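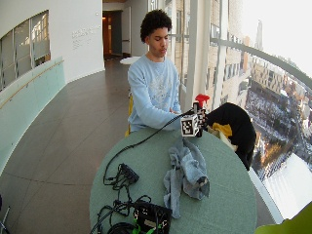
Mesa redonda do piso de cima, com cabos, pano e o cubo de marcadores na mão.

12 de agosto de 2003. Caderno da oficina, mesa verde.

Continuamos no corredor. A sala que nos prometeram em maio segue ocupada pelas caixas da Zastberg, que têm, ao que parece, mais direito a teto próprio do que nós. A mesa redonda é boa de altura e péssima de forma: tudo o que se pousa perto da borda acaba por escorregar para o lado de alguém. O tampo verde-claro, pelo menos, não faz reflexo.

Cabos. O conector preto ficou do lado esquerdo, com os cabos a abrir à volta, e a caixa com a etiquetazinha bege ficou à frente, junto à borda. Metade do comprimento dos cabos não serve para nada a não ser enrolar-se na outra metade. Passei 20 minutos a seguir um deles com o dedo e fui dar ao sítio de onde tinha saído. Proposta, já feita duas vezes e outras tantas ignorada: fita de velcro, uma por cabo, e etiqueta nas duas pontas. O rolo está na gaveta da Elter, por abrir.

O cabo fino da peça de mão atravessa a mesa na diagonal. Enquanto ninguém pousa nada em cima, tudo bem. Ontem pousaram um dicionário.

Peça de mão. O cubo branco com os quadrados a preto e branco, por baixo do topo vermelho em forma de gatilho. Continua a parecer que vamos limpar vidros. Notas do uso:
– o gatilho é confortável para mãos médias; quem tem dedos compridos queixa-se ao fim de meia hora;
– as faces impressas sujam-se nos cantos, onde toda a gente põe o polegar apesar do aviso;
– a folha 206 saiu com o preto deslavado. Reimprimir. Não usar a impressora do fundo, que trata o preto como uma opinião;
– verificar a cola de uma das faces laterais, que descolou no transporte e foi reposta à pressa por mim (fica registado, antes que perguntem).

Pano. O azul-acinzentado, que anda sempre feito num monte à frente de quem se senta. Foi a melhor compra do projeto Cirnard e a única que chegou no prazo. Serve para dobrar, para desdobrar e, entre uma coisa e outra, para limpar migalhas, coisa que não consta do protocolo. Dobrar em quatro dá um resultado decente. Dobrar em três dá discussão sobre o que é um terço. Fica combinado: quatro, e a costura para dentro.

Falta decidir se o lavamos. Eu voto que sim, mas a versão lavada fica mais mole e deixa de se comparar com as notas anteriores. Anotar a data da lavagem, se houver lavagem.

Cadeiras e casacos. As costas das cadeiras continuam a fazer de bengaleiro. Pedi um cabide à Li, que respondeu com um catálogo de 400 páginas em que não encontrei um único cabide. Até lá, casacos só nas cadeiras que não estão a ser usadas, e com as mangas longe do tampo.

Corredor. Como é curvo, ouve-se gente a chegar muito antes de a ver. Dá tempo de esconder as bolachas. Ao fim da tarde a passagem aumenta, e já tivemos até 2 conversas alheias a decorrer encostadas à mesa, uma delas sobre condomínios.

Para a próxima:
– velcro (terceira proposta);
– reimprimir a 206 e recortar com lâmina, com tesoura fica torto;
– puxar a caixa da etiqueta bege mais para dentro do tampo;
– perguntar outra vez pela sala, sem esperança, só para constar;
– segundo pano igual, se ainda o venderem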